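Bin picking data: keep the failed grasps or toss them?

plevach_bench
Posted 2:40 pm

So I've been collecting grasp attempts for a bin picking model since July and I'm stuck on what to throw out.

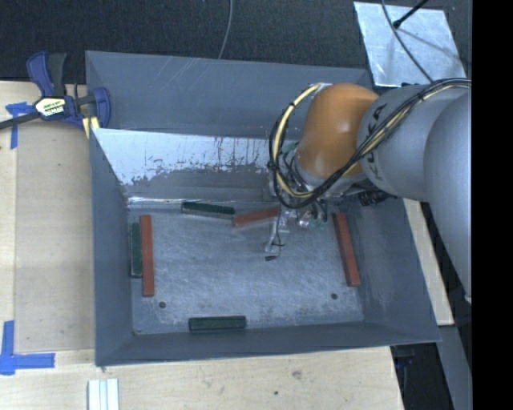
I've got 945 attempts logged so far and 526 of them ended with a block in the gripper. The rest are misses, slips and a few where the arm just quit on a force limit. My plan was to train on the good ones only, but the model I got out of that is way too confident near the walls. It'll go for a block lying flat against the metal like there's all the room in the world. Anyone else run into this?

Clident
Keep the misses!! Seriously, you paid for them in robot time already. A grasp scorer needs to see bad grasps or it thinks everything is a good grasp. I label mine 0 and 1 and that's it.

yadav_grips
Gonna disagree a little. Misses are fine if you know why they missed. If your calibration drifted for an afternoon — mine did, twice — you're teaching it that perfectly good spots are bad. I'd drop the force limit stops too until you've looked at them.

Clident
Fair on calibration, but going through hundreds by hand? No thanks.

yadav_grips
It took me one evening and a lot of coffee. Worth it.

plevach_bench
OK the force limit ones are a good point, I was lumping those in with the slips. Other thing: how often do you reshuffle the bin? I do it every 15 attempts right now, and by the end of a round everything has crept out to the edges and the middle is bare.

Pramimar
There's your wall problem, I think. Half your data is the same leftover layout over and over. Try every 5.

plevach_bench
Ugh, that's a lot of walking over to the bin.

Pramimar
Then script a stir move with the gripper closed. Ugly but it works for me.

yadav_grips
Careful stirring with skinny fingers, I bent one that way. I'd still do it by hand.

plevach_bench
By hand for now then. Going to split out the force stops tonight and retrain with the misses in, will post numbers.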